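## 3. Cloth, folds and the floor they end up on

I should say at the start that I came to this study through laundry. Delyth Ifans and I had been arguing about how people fold things at home, and we soon found that our notes hardly ever agreed on what a fold was. So for this section I've kept to soft, plain fabric with at least one stitched edge, which gives the eye something to follow when everything else has gone to rumples.

Teal turned out to be a kind colour to work with. The ridges come up pale, the creases drop to a deep blue-green, and you can trace a hem a fair way before it vanishes under the next layer (Figure 1). Arsalan Ghumman preferred white cotton and we never did settle it - I still think he's wrong!
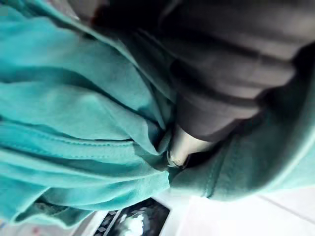
**Figure 1.** Bunched teal cloth with a double line of stitching; a small shiny metal piece sits where the layers meet.

Hard bits in soft piles deserve a word of their own. A small piece of metal between two folds changes how I read the whole heap, because my eye goes straight to it and forgets the seam. When Chrysoula Triantafyllou sorted our 50 sketches in March, she put every heap with something hard in it into a separate tray without being asked (I'd have done the same, I think).

Then there's the floor. We talk about tables a lot in this field, but plenty of household sorting happens at ground level, and a streaky carpet is a busy thing to look at. Ours has fine diagonal lines in light and dark grey, and I grew rather fond of it. Small things with some shine or a clear part, such as the little glass bulb on its brown base in Figure 2, are the ones I'd want to know the whereabouts of before putting a foot down. 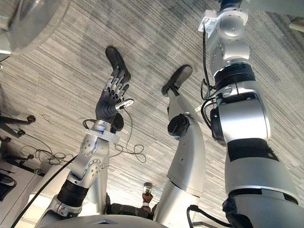 **Figure 2.** Grey striped carpet, with the glass bulb on its brown base at bottom centre, on top of a dark grey boxy device.

Michalis Deligiannis has suggested repeating the sorting on a plain floor, and I'd like to - Section 4 sets out how we would choose the cloth for that.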